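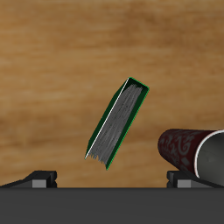

Fourteen days is too short a loan for a book that has to come from another town, one reader told the Uvham library service in a written comment, and the clock should start when the book is collected and not when it leaves the shelf. The service has accepted the second point. Under revised rules published on Jun 15, 2025, the loan period for reserve stock will begin at the collection desk.

The change applies to books held in the Pickering store, the closed-access building used jointly by the Uvham and Paltville libraries. It does not apply to open-shelf stock at either library, where the loan period is unchanged and already begins at issue.

Reserve loans were previously dated from dispatch. A book sent out on the evening van and left on the hold shelf over a weekend could lose several days before the borrower saw it. Renewals did not correct the problem, as they were calculated from the original due date. The catalogue software, Festine, recorded dispatch and issue as a single event and could not hold a separate date for each. An update installed in March split the two, and the new rule relies on it.

From now on a requested item will pass through four recorded stages: requested, dispatched, held and issued. Borrowers will see the current stage in their account. The due date will stay blank until the item is issued. Items not collected within the hold period will go back to the store on the next return run, with no charge.

The revised rules also deal with condition. The Pickering store contains 3000 volumes available for loan, most of them hardbacks withdrawn from the open shelves for lack of space. A survey carried out before the update examined all of them and passed 1508 for ordinary lending without further work. The remainder can still be borrowed, but will be checked at the desk on the way out and again on the way in.

The survey report lists the usual faults. Splitting at the joint between the board and the spine was the most common, followed by loose sections and worn corners. Uncut or uneven page edges were recorded but not treated as damage where the binding was sound. Red rot was found in a small group of leather bindings, which have been boxed. A further 29 volumes were removed from lending altogether and may be consulted only in the reading room at Paltville.

Desk staff will use a short printed slip for the check. It records the state of the spine, boards and text block, and is kept with the item until it returns to the store. Borrowers will not be asked to sign it. The report notes that most of the damage found was consistent with age and with tight shelving, and recommends that heavier volumes be stored flat or spine down. Both practices have been adopted for oversize stock. Ordinary sizes stay upright, with a bookend at the end of each run and enough slack for a volume to be gripped by the sides and not pulled from the top of the spine.

Some readers asked for a longer loan as well as a later start. The service has not agreed to this. Its published response says that the average reserve loan is already renewed once, and that a longer first period would mainly lengthen the wait for titles held in a single copy. Renewal remains available online, at the desk or by telephone, provided no other reader has placed a request. Overdue charges are the same as for open-shelf books.

Transport between the store and the two libraries is not affected. The van calls at Uvham first and Paltville second. Requests made after the afternoon cut-off are picked the following working day. Returned books may be handed in at either library, whichever one issued them, but should not be put through the outside book drop. The drop at Uvham has a fall of more than a metre when the bin is empty, and the survey report identifies it as a likely cause of crushed corners and cracked joints. A sprung base for the bin has been priced but not ordered.

Loans already in progress will keep their existing due dates. Any reader with a reserve book dispatched before the rules were published may ask the desk to adjust the date by hand. The full rules, the survey report and the response to comments can be read at both libraries and through the Festine catalogue, under the heading for reserve stock.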